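I was halfway through my coffee when the street below my window filled up with police vans, and that's how I learned Flaltivitz had finally had its big day. If you haven't been following along, this is the fake passport business that people around here have been whispering about since June (my whole building had a theory, and every one of them was wrong!).

So, what we know. Officers went into the Trollska print shop at 6 in the morning and came out with 14 people, all of them now being held on forgery charges. A second team hit a storage unit over by the Daro truck depot at the same time. Police say they took away 39 blank passports, two presses and a stack of bank cards in other people's names. The depot itself isn't part of the case, by the way. The unit was rented out separately, and the company handed over its gate records the same day officers asked.

I walked down there before lunch, because of course I did. The front door of the shop was taped shut and an officer was very politely telling people that no, they could not pick up their wedding invitations. One woman had paid up front for hers and was not having it. I got my business cards done in that place last year, so I may be getting a phone call myself.

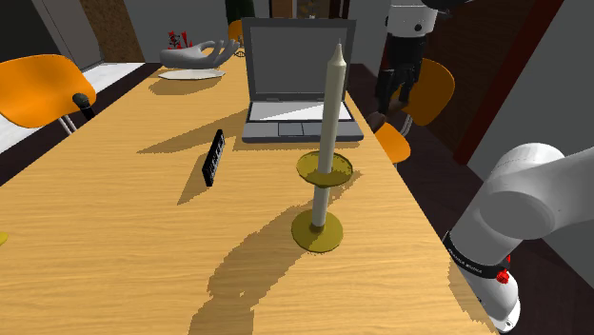 The part I keep chewing on is how long it went on. Investigators told reporters at the station that the group had been selling papers for at least two years, mostly to people who wanted to open bank accounts and skip out on the loans. They first got wind of it when a clerk at the Kırmızıgül travel agency noticed that two customers, booking on different days, had the same passport number. She called it in, and good for her!

Police wouldn't say whether more arrests are coming, though they did say they're still looking for the man who signed the lease on the storage unit. They also wouldn't tell us how much money was involved. I asked twice and got the same smile both times.

All 14 are due in front of a judge within the week. The most serious charge carries up to 20 years. Anyone with an unfinished order at the print shop is being told to call the front desk at the Flaltivitz station and have a receipt handy.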